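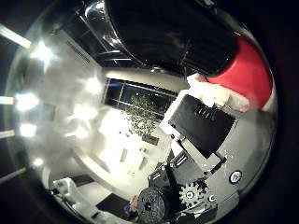 Progress report to the Reisinger Fund, 3 February 2018
Clatholm costume and holiday props store

We're so happy with how this winter went! The Santa hats got more use than anything else we lend, and the red felt and white trim bought with your grant arrived in time for our sewing group to mend 33 of them. Total loans for the season came to 1,724, a big jump for us.
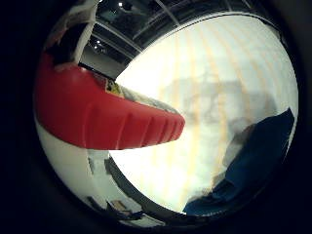

The white drapes are next. Blandine Texier has started a list of which ones need new hems, and she'd like to have them all ready by May – the spring plays always ask for plain cloth first. We've spent $1,000 on fabric and thread so far, with $200 left for storage bags. 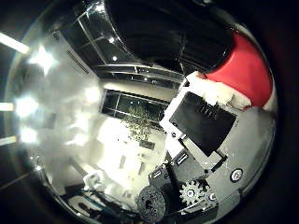
Can schools outside Clatholm borrow the hats?
Schools in Tretov can borrow them on the same terms, for up to two weeks at a time.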